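Grasp state machine keeps dropping back to SEARCH when left hand is full
Posted in: Motion and Manipulation

plokholm_deb
Morning everyone, and sorry in advance for the length, I never could write a short post. We're moving black plastic shells between a yellow bench and a bin on the floor with a two-armed humanoid, using Semotel for the planning layer and our own little perception node. The node does fine while both hands are free. Once the left hand has a shell in it and comes up near the head camera, the tracker loses the shells on the bench and the whole thing falls back to SEARCH. The log says 3110 frames in, 2954 with a usable pose, and nearly all the misses come while the left hand is loaded. Head camera views from the same setup:

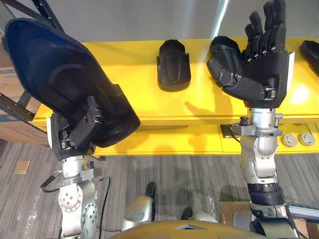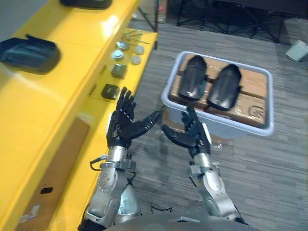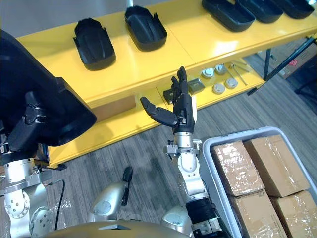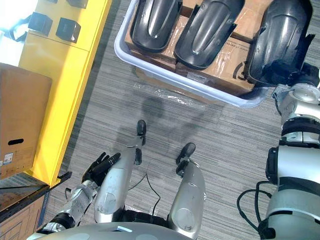
What I've tried so far is raising the confidence threshold (worse!) and lowering it (much worse, it started fitting poses to the glare on the bench top). My feeling is that I need a better segmentation model, but I'd love to hear from anyone who has been down this road before I spend all of April labeling.

hongfan20
Please don't label anything yet! I think your model is fine and your world model is forgetful. A shell sitting on a bench doesn't stop existing when an arm goes in front of it. Keep the last good pose, project the arm into the camera from the joint angles, and if the shell falls behind the arm mask, mark it "hidden" and leave it alone. We did this with Drultel and it took an afternoon, plus another one for me to find a sign error.

gearloose
I'd go at it from the other side, with respect to hongfan20. Add a cost term so the planner carries the held part low and outside the view cone. Masking is nice, but if somebody bumps the bench while the part is hidden you'll be reaching for an old pose.

hongfan20
Fair, but carrying low over a bin with a raised rim is asking for a collision. And you can expire the hidden pose. Ours times out after 2 seconds and forces a fresh look.

plokholm_deb
Oh, this is so helpful, thank you both. One wrinkle: the arm mask covers the arm, but what about the shell it's holding? That's the bigger blocker by far.

hongfan20
Attach the shell mesh to the hand link on grasp and render it with the arm. Pad the mask by 20 pixels, your in-hand pose will be a bit off.

gearloose
Still think you'll want the view cost eventually, but yes, do the mask first, it's less work. Watch your timestamps too. If the joint states lag the camera, the mask trails behind the arm and you get a bright little sliver of "visible" shell that fools everything downstream.

plokholm_deb
Checked, and we're using arrival time on the joint states. Oh dear. Fixing that before lunch, then the mask, and I'll post the new log here.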